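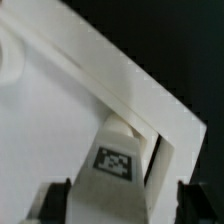 Ludgate Review: Forty Floors Down and Still Paying Rent

Reviewed on PC, with a controller. Mild spoilers for the first nine floors, none for the ending, which I reached at two in the morning and understood very little of.

Ludgate is a game about a city that has sunk into the ground, one story at a time, while its landlords go on collecting. You play a bailiff. Your job is to walk down through forty floors of flooded tenements, knock on doors, and serve eviction notices on things that stopped being people a while ago. Some of them take the notice politely. Most of them take your arm.

It comes from Pridine, the studio that made Kunda, a gentle game about running a ferry that I have recommended to everyone I know, including my dentist. Ludgate isn't gentle. I went in hoping for more ferries and was killed by a coat rack in the tutorial.

Paperwork as a combat system

The fighting looks familiar for the first hour. You have a light attack, a heavy attack, a dodge and a stamina bar that empties the moment you need it. Then you find the stamp.

Every enemy in Ludgate has a file. Land enough hits and the file comes open, and for a second or two you can stamp it. A red stamp does heavy damage. A blue stamp makes the enemy somebody else's problem, meaning it wanders off and attacks its neighbors. A green stamp grants an extension, and the thing sits down and leaves you alone until you next rest. I used the green stamp far more than I think I was meant to. There are whole floors of my save where everybody is simply sitting down.

The catch is ink. You carry very little of it, and the clerk who refills it wants a receipt for the last bottle. Lose the receipt (you drop it when you die, naturally) and you have to go back and get it from wherever you fell over. It's the old corpse run in a cheap suit, and it works better than it should. I have sprinted past three drowned choirboys for a slip of paper and felt wonderful about it.

Boss fights are where the stamps get clever. The Tenant of Floor 9 has a file in triplicate, and you need to stamp all three copies in the right order while he throws furniture. The game tells you the order in a poem carved over the door, which I read as decoration for an entire evening. My fault. The Superintendent, much later, stamps you back. I won't say more than that, except that you should keep one bottle of ink in reserve and not be proud.

Going down

The level design is the best thing here. Each floor is small, and each one folds back onto the one above through laundry chutes, dumbwaiters and holes you made yourself. There's no map. There is a directory by the stairs, and the directory is out of date, so the bakery it promises on the left has been a nest for years. After a while I had the whole upper city in my head and could get from the boiler room to the clerk's office without touching the ground floor, a skill I will never use for anything else.

Around the middle it sags. The Nzioka Arcade is a long shopping level with a lovely name, a lovely roof and far too many archers. Every balcony has one. They have excellent aim and no file, so you can't stamp them, only climb up and hit them, and by the time you've climbed up the one across the way has noticed. I took off my headset at one point and went to clean the oven. The oven needed it, but still.

The platforming should also be mentioned, in a low voice. Your bailiff jumps like a man carrying groceries. Most of the time this doesn't matter, and then on the bell tower it matters for half an hour.

Sound, looks and the frame rate

Ludgate is mostly brown and green, with windows lit a sickly yellow, and I never got tired of looking at it. The water is superb. It sits in doorways at knee height and carries things past you: shoes, ledgers, once a piano. The music mostly stays out of the way until a boss turns up, when a brass band starts playing in another room and gets closer as the fight goes on. When it's in the same room as you, things are going badly.

On my aging machine the game held 40 frames a second through most of it and dropped to 30 in the Arcade, as though it disliked the place too. I had one crash, on a loading screen, and lost nothing. A patch in February fixed the bug where the clerk would refuse a perfectly good receipt. I had assumed that was satire.

Button remapping is complete, text size goes nice and large, and you can turn off the screen shake. You can't pause. I'd like to have words with somebody over that, since my doorbell works in real time as well.

Should you buy it?

If you liked Kunda for the quiet, probably not, or at least wait for a sale and try the first couple of floors. If you liked Kunda for the writing, then yes - the same dry hand is all over the item descriptions, and the side story with the two brothers who share one door is as good as anything Pridine has done. And if you just enjoy being flattened by large things with health bars, there are plenty of them, and they keep regular office hours.

I've already started a second run, with the umbrella this time. It blocks arrows. I found it in a cupboard on floor two, which I had walked past on my way to being shot in the Arcade.

Score: 9 out of 10

Good: the stamps, the chutes, the water, the brothers
Bad: the Arcade, the bell tower, no pause
Ugly: what's in the piano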